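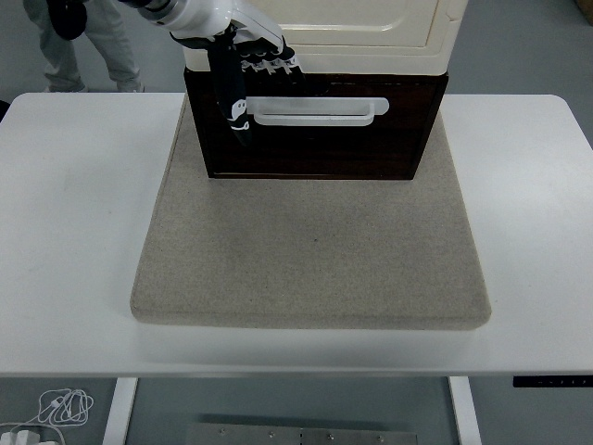
Tavow 475 two-part cabinet, dark brown drawer and cream upper section, shown on the Grandance felt pad.

TAVOW 475 TABLETOP CABINET
Supplied by Tririne
Order code: 475
Status: in stock, cream / dark brown only

Overview

The Tavow 475 is a small two-part cabinet for use on a table or a deep counter. The lower part holds a single wooden drawer in dark brown with a wood-grain finish. The upper part is cream, with a smooth surface and a recessed rectangular panel on the front. The upper part overhangs the drawer slightly along the front edge. A white pull with rounded ends is mounted across the drawer front and projects from it horizontally.

The cabinet ships as two sections that are joined on site. It stands on its own base and does not need to be fixed to a wall. It should not be hung, stacked, or used on the floor as a step.

The Grandance pad shown with it is a separate item (see Accessories). Customers who already have a pad or mat of a suitable size can use that, subject to the notes on placement.

Drawer

The drawer box runs on a pair of concealed side runners. The runners are single extension, so the rear part of the drawer remains inside the cabinet when it is fully open. The stop is positive and can be felt through the pull. Do not force the drawer past it. To take the drawer out, open it to the stop, press the release tab on each runner, and lift the front as it comes forward.

Maximum load is 11 kg, spread evenly over the drawer bottom. A concentrated load at the front of the open drawer will shift the balance of the cabinet and must be avoided, particularly when the upper section is empty. Heavy items go at the back.

There is no soft-close mechanism on this model. The last part of the travel is slightly downhill toward the rear so that the drawer settles closed and stays there on a level surface. If it drifts open, check the table with a level before adjusting anything in the cabinet.

The drawer is not lockable. The hole pattern inside the front is for the pull only and will not accept a cam lock.

Pull

The pull is white and sits across the upper part of the drawer front, centered left to right. Its ends are rounded. It is held by two screws passed through from the inside of the drawer front, with a washer behind each head. Both screws should be hand-tight plus a quarter turn. Overtightening marks the inner face and does nothing for the hold.

The opening behind the pull is deep enough for four fingers hooked over from the top. It can also be gripped from below or with the thumb at one end. Because the drawer is narrow relative to its depth, an off-center pull is tolerated by the runners, although a pull near the middle gives the smoothest start.

Each production lot has one unit pulled for a handle check. The drawer is opened and closed 1000 times with the pull loaded in the normal direction, then the screws are checked for movement. Elis Voyle signs the lot sheet. Copies are available on request with the lot number from the underside of the drawer.

Replacement pulls are sold in white only. The screw spacing is particular to the Tavow range, and standard furniture pulls will need new holes. Drilling new holes in the drawer front voids the cover on that part.

Upper section

The upper section is supplied complete and should not be taken apart. The recessed panel on the front is decorative. It is part of the front and must not be pried or pushed. The edges around it are rounded, and dust collects in the corners of the recess more than anywhere else on the cabinet.

The join between upper and lower sections is made with four locating pins and two connecting bolts. The pins carry the alignment and the bolts only hold the sections together. If the overhang at the front looks uneven from one side to the other, a pin is not seated. Loosen both bolts, lift the upper section clear, and seat it again from the rear forward.

Placement

Set the cabinet toward the back of the table, leaving clear surface in front for the drawer travel. The front of the open drawer must not extend past the front edge of the table. On a shallow table, turn the cabinet or choose a different location.

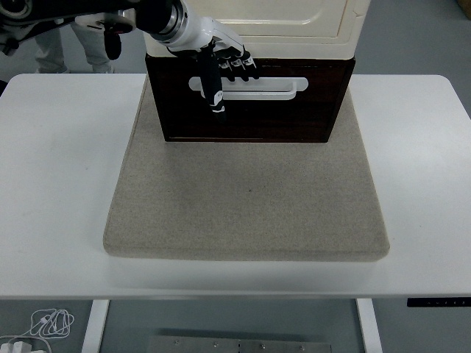 The lower edge of the drawer front sits very close to the supporting surface, and that clearance is the one dimension customers most often need to plan for. A thick rug, a folded cloth, or a rubber mat with a raised pattern will catch the drawer as it opens. A flat felt pad is suitable. If the pad has a raised or padded border, the whole footprint of the cabinet must be inside the border, with nothing bearing on the edge.

The table should be level, dry, and rigid. A table that rocks will let the cabinet walk when the drawer is opened quickly. Check that all table legs are in contact with the floor before loading the drawer. Route power cords away from the table legs and from the area where a person stands to use the drawer.

Leave a finger's width behind the cabinet for air. Do not place it against a radiator or under a vent. The wood-grain finish on the drawer front will darken unevenly if part of it stands in direct sun for long periods.

Assembly

Two people are recommended for joining the sections. Tools required: a Phillips screwdriver and the hex key in the parts bag.

Lay the pad or a clean blanket on the table. Place the lower section on it with the drawer facing you and the drawer closed. Press the four locating pins into the top of the lower section by hand. They should stand straight and at equal height.

Lower the upper section onto the pins, rear edge first. Do not slide it. When it is seated, there is no visible gap at the sides.

Open the drawer, remove it, and insert the two connecting bolts from inside. Turn each one until it takes up, then go back and tighten both. Refit the drawer and run it to the stop several times with nothing in it.

Fit the pull last. It is packed separately so that the pressure of the carton does not bear on the drawer front. If the screws do not start easily, loosen both, line up the pull, and begin again. Cross-threading is not covered.

Care

Dry cloth for both sections. For marks on the cream surface, use a cloth dampened with water and a small amount of dish soap, then dry at once. Do not use melamine sponges, which will dull the surface. On the drawer front, wipe along the grain. Furniture wax is not needed and builds up around the base of the pull.

Runners are lubricated before packing. Repeat once a year with a dry silicone product applied to the cloth and then to the runner. Oil attracts dust and will swell the runner buffer.

Accessories

Grandance felt pad, order code 532. Square, 532 mm on each side, beige, with rounded corners. The felt has a fine speckled texture, and small darker fibers are normal in the material. They are not grounds for return. The pad lies flat on its own weight and should not be glued to the table. Vacuum with a brush head or lift and shake outdoors. Not machine washable. Spills should be blotted from the outside in.

A pad that has been stored folded will need time to relax. Leave it flat, unloaded, overnight. Do not iron.

Spare pull with screws and washers. White.

Runner pair with release tabs. Left and right are marked and are not interchangeable.

Locating pin and bolt set. Contains one spare pin.

Packing and delivery

The cabinet ships in one carton with the upper and lower sections in separate inner boxes. The pull, fixings, and hex key are in a bag taped inside the drawer. Remove the bag before pulling the drawer all the way out. The Grandance pad ships rolled in its own sleeve, and may arrive on a different day if the two items come from different stock locations.

Orders placed before noon leave the Mercado warehouse the same working day. Orders for the pad alone are grouped and go out on Tuesday. Please inspect the corners of the upper section on receipt and report damage before assembly. Reports should state the lot number and which inner box was affected.

Returns are accepted unassembled, in the original inner boxes. An assembled cabinet can be returned only for a fault. Pads can be returned if the sleeve is unopened.

Revision notes

The current version replaces the earlier one-piece cabinet, which has been discontinued. Drawers from the one-piece cabinet will not fit the Tavow 475, as the runners are in a different position. The pull is the same part in both versions.

From September, the parts bag contains washers of a larger diameter. Earlier cabinets do not need to be changed over unless the inner face of the drawer front shows wear around the screw heads. In that case, ask for the washer set by name, and it will be sent with the next outgoing order.

Technical questions: Gwawr Pumphrey, product support, Tririne. Give the order code and lot number in the subject line. Questions about load, runner fit, and pad size are normally answered the next working day. Requests for other color combinations are logged but none is scheduled.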